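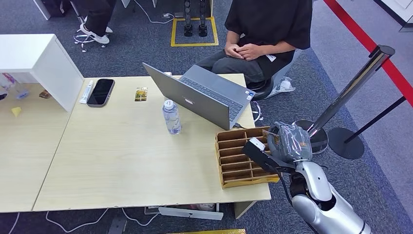 Quansah College Alumni Association, Mulik Chapter

The Mulik Chapter is a regional branch of the Quansah College Alumni Association. It serves graduates living in the town of Mulik and the neighboring communities of Zirkow and Misia. As of 2021-07-13 it had 245 registered members.

History

The chapter was founded by 15 graduates who had been traveling to the college each year for the main reunion and wanted something closer to home. Akua Agbeko, a former biology student, was elected its first president and served two terms. Early gatherings were held in members' homes. The chapter later moved its meetings to the public library in Zirkow, where it still has use of a ground-floor room.

Organization

A board of five members runs the chapter. Board members are elected for two years and may stand again once. Any former student who completed at least one full year at the college can join, with or without a degree. Dues are paid to the national association, which returns a share to each chapter.

Activities

General meetings take place every month except August, when the chapter holds a family picnic by the river in Misia. Other regular events include a send-off dinner for new students, a used book sale and a winter talk by a visiting faculty member.

The chapter also awards two book grants a year to local students entering the college. Applicants submit a short essay and a letter from a teacher – grades are not considered.

See also

Quansah College
Zirkow Public Library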